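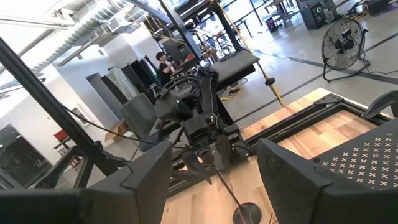

Flarnell, Billham office

About Flarnell

Flarnell analyzes historic mortar, plaster and render. Building owners, architects and masonry contractors send us samples, and we report the binder type, the aggregate grading and a recommended repair mix. The company was set up by Effie Dunbar and Finlay Galbraith, who had previously worked together on lime repairs to farm buildings and bridges.

Most of our work concerns walls built with lime and later repointed in cement. A typical job starts with a site sheet, a location sketch and one sample from each phase of construction. Samples should be taken from sound material behind the weathered face. Loose surface dust can't be used. We ask for pieces as large as the joint allows, bagged separately and labeled on the outside.

What we report

The standard report covers visual examination under low magnification, acid digestion of the binder, and sieve analysis of the remaining aggregate. Results are given as proportions by volume and by mass. Where the original aggregate contains shell or limestone, acid digestion will overstate the binder content, and we recommend thin-section petrography instead. Petrography is quoted separately.
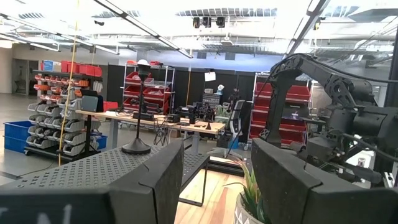
Standard reports are issued in 18 working days. Each one names a matching sand from our reference collection, or the closest available blend if the original pit has closed. The collection is indexed by color, grading and source, and clients can ask for a small sand sample to be mailed with the report. Unused sample material is kept for seven years and then discarded unless the client wants it back.

The Esus method

Esus is our in-house procedure for recording joints before sampling. It has four stages: survey, selection, extraction and making good. Viera Kováčik wrote the first version and maintains the current one. Contractors who sample for themselves are asked to follow it, and the site sheet is laid out in the same order. A revised edition is issued each May.

Staff

Effie Dunbar, director, reporting and specifications
Finlay Galbraith, director, site surveys
Viera Kováčik, petrography and methods
Elspeth Lindsay, sample preparation and sieve analysis
Finlay Cowie, accounts and bookings

Please use full names when writing to either Finlay.

Partanen

Flarnell took over the sample archive of Partanen, a plaster testing firm, when that business closed. Partanen report numbers remain valid and begin with the letter P. Former clients can request copies from Finlay Cowie, quoting the number and the site address. Reports older than the numbering system are filed by street name and take longer to find.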